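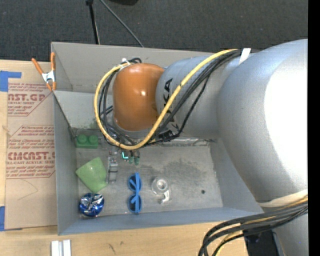

Re: Freeview aerial or dish for the cottages at Sarstead?

Filed under: Aerials & Reception
Print this message | E-mail this message

Aug 28, 2019

> We've 11 flats sharing one old aerial and the picture breaks up
> every evening. Has anyone used Lepik? They've quoted us 3000
> pounds for a whole new system and I nearly fell off my chair.

Hello, and welcome to the list!

We had Lepik out last December (lovely people, very tidy, and they even moved the bins back) and they were fair with us, but do ask them to test the amplifier in the loft before you agree to anything. Ours was an ancient Stido box and a new one came to 466 pounds fitted, with all 7 of our sockets checked while they were here. Good pictures ever since, even in the back bedroom!

Do write and tell us how you get on.

All the best from a soggy Sarstead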